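10/30/25

I have been reading a lot of advice on standing desks lately, mostly because my lower back has started sending me messages, and I'd like to register a complaint about nearly all of it.

The complaint is that the advice is about buying things. You go looking for an answer to "should I stand up more" and three clicks later you are comparing lift motors. The Grerton people will sell you a desk for $1429. It goes up and down, it remembers your favorite height, and it comes with an app that nags you. I have a phone that nags me already and I ignore it very well.

My friend Niamh Fitzgerald bought the Grerton in September. She was in love with it for two weeks and sent me a video of it going up. I asked her last week how often she stands and there was a long pause. It's parked at sitting height with a box of printer paper wedged under the part that moves. She says she'll get back to it. Maybe she will! But I've seen her exercise bike.

What bothers me is how thin the reasoning gets once you poke at it. The sales page says sitting is bad for you, and then skips straight to standing being good for you, as if those were the same claim. I've worked on my feet. I did two years behind the counter of a hardware store, and at the end of a shift I wasn't glowing with health, I was lying on the kitchen floor with my legs up the wall. Ask anyone who works a register whether they'd like a chair.

Then there's the mat. You buy the desk, and your feet hurt, so you need the Toltadik mat, which has a hump in the middle and little ridges for your toes. Then a wobble board for when the mat gets boring. Wilmer Puma at work has both, plus a footrest, and he spends a fair bit of his morning moving them out of the way so he can sit down.

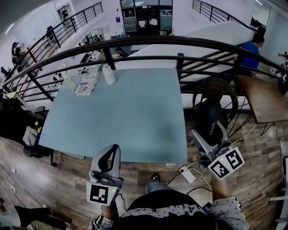
Height is the one part of all this I've come around to taking seriously, and it's the part the ads treat as a footnote. Everybody quotes the elbow rule: bend your arms to a right angle and put the desk there. Fine, but elbow height for doing what? Typing is one job, writing by hand is another, and anything where you hold a tool is another again. A plain square table like the light blue one, with the grippers held low by the near edge of the top, is a decent reminder that the furniture is only half of it. Your hands go where the task puts them and your neck follows your eyes. I tilt my head down at a laptop whether I'm on a chair or on my feet, and no motor is going to fix that. A screen at eye level might, and you can do that with a stack of old phone books if you were raised by the kind of people who keep phone books.

So I ran my own test, for whatever that's worth (very little, sample size of me). I put the laptop on top of the bookcase in the hall and worked there in the mornings. The first day felt great, very upright, very captain of a ship. By the third day I was leaning on one hip like a teenager at a bus stop. By the end of the week I had a sore hip as well as a sore back and I'd knocked a plant over.

The thing that did seem to help was getting up to refill a small glass of water. A small one, because a big bottle defeats the point. I also started taking calls while walking up and down the hall, which annoys the downstairs neighbor, and I've moved the printer to the other room. Total cost, nothing. I can't prove it did anything. My back is better than it was, but backs get better on their own too, and I notice the people selling gadgets never mention that part.

Kirsty Mackay read a draft of this and told me I'm being unfair, that her Jarman desk changed her life and she alternates every hour like clockwork. I believe her. Kirsty also flosses after lunch. If you are that person, buy the desk, you'll use it.

The rest of us should borrow one first. If you can't borrow one, try the bookcase for a couple of weeks and be truthful about how it goes. And move the plant.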